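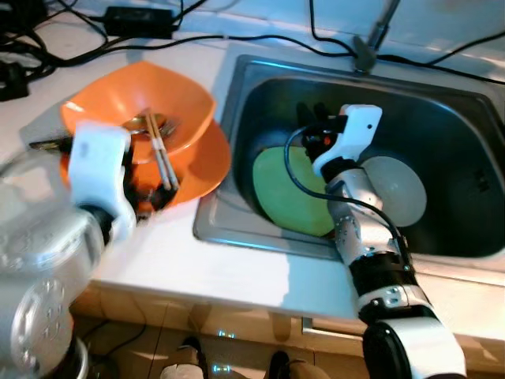 Slide 1. White counter, steel sink, orange dishes

Notes, landlord session, 12 April 2018. Keep it to 8 minutes!!

Open w/ the question: who here has a written move-out checklist? Hands up. Wait for it.

Then our numbers. 441 move-outs handled by the Cevanus office. 76 ended in a deposit fight. Mostly cleaning, not damage. Say that twice.

Why they fight:
- tenant and owner mean diffrent things by "clean"
- move-in form half blank, no signature
- letter goes out late, nothing itemized

Herach building story. Owner kept 500 dollars, no receipts, had to give it all back. Don't name the unit. Pause here, people usually groan.

Normal wear vs damage. Faded paint = wear. Hole in door = damage. Carpet, depends how old. Do NOT get pulled into carpet, take it after.

Walk-through: do it with the tenant, before the last week if you can. Gives them time to fix stuff. Same form both times, same order of rooms. Kitchen first.
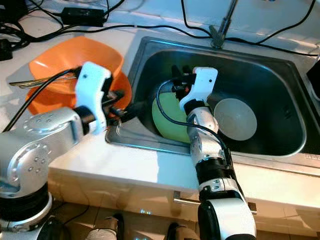
Slide 2. Kitchen sink and faucet

Kitchen part, go fast. Run the tap, look under the sink, open the oven. Write down what you see, no "ok" or "fine". Both sign at the bottom.

Brorance form is the short one, one page. Handouts by the door, mention now becuase I forgot last time.

Local rules differ, check your state's deadline for sending the money back. Not a lawyer, say so.

If time: pets, keys not returned, forwarding adress. If no time skip to questions.

Next session in August, sign-up sheet going round.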